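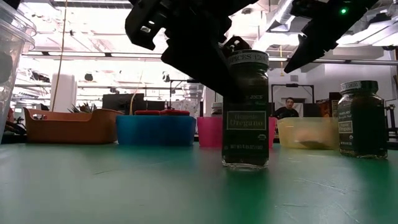
How to Watch a True-Crime Drama Without Swallowing It Whole

"Based on real events" is the cheapest line in television. It costs the makers one card before the titles and it buys them a lot of trust they may not have earned. I reviewed crime dramas for a trade newsletter for longer than I care to say, and I still have to make myself do the steps below. Use them on anything. I'll use Gilmartin, because people keep telling me how accurate it is and none of them can say how they know.

Step 1. Read the card and write it down.
Pause it if you have to. "This is a true story" and "inspired by true events" are different promises. Gilmartin's card says some characters and scenes "have been created for dramatic purposes." Fine. Which ones? The show never says, so assume it could be any of them until you find out otherwise.

Step 2. Watch two episodes before you look anything up.
If you start searching in the first scene, you'll mostly find the show's own publicity. Keep a short list as you go: names, places, anything that happens at a suspiciously handy moment.
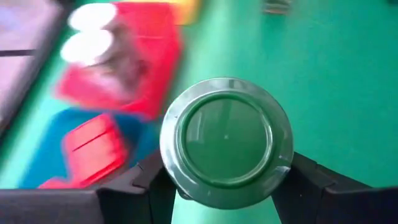
Step 3. Flag the private conversations.
Two people alone in a parked car, one of them now dead, and we get every word. Somebody wrote that. It may be a decent guess. The long kitchen argument in episode two, with Sorcha Hennessy as the sister, is the best acting in the series, and I'd bet against a single line of it being on record.

Step 4. Look for the composite character.
There's nearly always one: the junior detective who spots everything, gets ignored, and has no life outside the case. Liam Fahy plays that part here. Check whether the name turns up in any news report from the time. If it doesn't, you may be looking at several people squashed into one, or at no one.

Step 5. Find one source the production didn't pay for.
Court reports are best, then local newspapers, then books written before the show was announced. Be careful with tie-in podcasts. The one for Gilmartin has the writer, Selim Ekinci, talking for 80 minutes, and he's good company, but he was never going to spend them picking holes in his own script.

Step 6. Check the clock.
Dramas squeeze time. A gap of 20 months between arrest and trial can pass in a cut to a different coat. Write out the real dates next to the episode order and see what got moved. A moved event often changes who looks guilty.

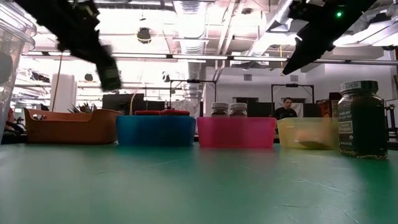
Does a consultant in the credits mean the facts were checked?

It means someone was asked. Consultants give notes, and producers are free to ignore them. Look for an interview where the consultant describes a change that was made because of their advice. If you can't find one, give the credit very little weight.

Step 7. Decide what you're willing to repeat.
Go back over your list and cross out whatever you couldn't trace. You can still enjoy those scenes. Just don't bring them up at dinner on Saturday as things that happened.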